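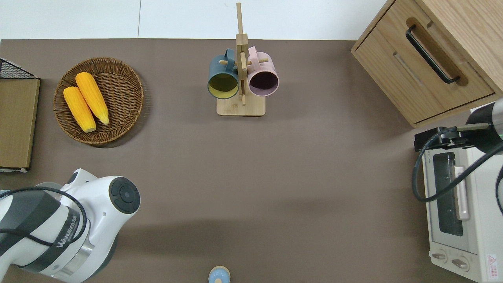 Page last changed: August 31, 2020

Speaker notes: Wet spinning of acrylic fiber
Altgate evening course, talk 3
Speaker: Wiebke Kröger

Slide 1. Title
Say who I am. Ten years on the Stanetness line, now in the lab. Questions at any time. Handout has the flow chart, so they don't need to copy it down.

Slide 2. What acrylic is
Made mostly from acrylonitrile. At least 85% by weight, otherwise it is called modacrylic. The rest is a second monomer, often methyl acrylate or vinyl acetate, plus a small amount of a third one that gives the dye something to hold on to. Pure polyacrylonitrile is hard to dye. Someone will ask about carbon fiber. Same family, save it for the end.

Slide 3. Why not melt it
Nylon and polyester are melted and pushed through a spinneret. Acrylic breaks down before it melts properly, so it has to be dissolved first. Name the solvents: DMF, DMAc, sodium thiocyanate in water. Then dry spinning or wet spinning. Tonight is wet only. Lihua Guo covers dry in the next talk.

Slide 4. Making the dope
Polymer powder goes into cold solvent with stirring, then the mix is heated. If the solvent is warm at the start, the powder clumps and the clumps stay. Filter, then pull a vacuum to take out the air. Air in the dope means broken filaments later. Pass the sample jar around, lid on.

Slide 5. The bath
Spinneret sits under the liquid. Bath is water with some of the same solvent in it. Solvent moves out of the filament, water moves in, and the polymer turns solid. Too much water and the skin forms too fast, with holes underneath. Show the two cross sections Suqin Jiang drew. Bean shape on the left, round on the right.

Slide 6. Wash and stretch
Washed in hot water and stretched at the same time or just after. Stretching lines up the chains and raises the strength. Then finish, drying, crimp, steam, cut. Drying closes up the small holes left from the bath. Don't read out the whole table.

Slide 7. Trial at Stanetness, April
42 bobbins, 306 breaks logged. Most came from one filter housing with a bad seal. Zhenhua Cheng found it. Go slowly here, this is the part the plant people came for.

Slide 8. Solvent recovery
Wash water goes to distillation and the solvent comes back to the dope tank. Mention the cost of steam. Skip if past the half hour.

Slide 9. Questions
Leave the flow chart up. Gilles Lemaire has the sign-in sheet.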